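Section 4: Getting a good grip on odd-shaped stuff

14 shares · 3 comments

Okay, so by now your Kelby hand gripper is charged and the pads are on. Hooray! This is the part I like best, where you get to pick things up that don't want to be picked up. I use a big fluffy makeup brush for this because it's got a hard middle and a soft top, and the gripper has to deal with both.

1. Stand the brush up on a flat table, bristles to the ceiling. If yours tips over, hold it with your free hand for now.

2. Set the squeeze dial to 2. I know it goes up to 12 (I tried 12, on a lipstick, and Suryani Ismail is still owed a lipstick).

3. Bring the jaws down on both sides until the pads are level with the metal collar and the top of the handle. Stay off the bristles! They squash, the jaws keep closing, and you end up holding a bunch of hair at a silly angle.

4. Squeeze the trigger slowly. You'll feel a little bump when both pads touch — stop there and count to two.

5. Now lift it a few inches and hold. If the brush slides, put it back down, go up one notch on the dial and try again.

6. Do a slow turn to the left, then to the right. Happy? Save it as a preset by holding the side button until it beeps.

Note: the Kelby comes with 26 presets, and none of them is a makeup brush, so save yours in an empty slot. Jihad Obeidat overwrote the egg one on my unit and I had to set it up all over again.

Note: if one pad touches way before the other, your links are out of line. Go back to Section 2 and redo the centering. It takes a couple of minutes and it's worth it, trust me.

CAUTION: Keep your fingertips out of the links when the jaws are moving. They pinch.

CAUTION: Don't leave the gripper clamped on anything for more than 40 minutes. The motor gets warm and the pads take on a dent.

When you're done, lower the brush until the handle meets the table, let go of the trigger, and back the jaws off before you pull away. Glass jars are next, in Section 5.

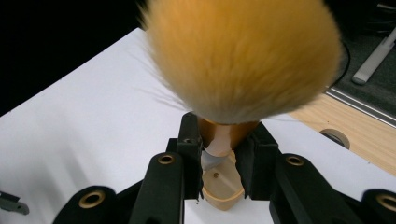

Fig. 4 — Pads on either side of the collar and handle, bristles up top.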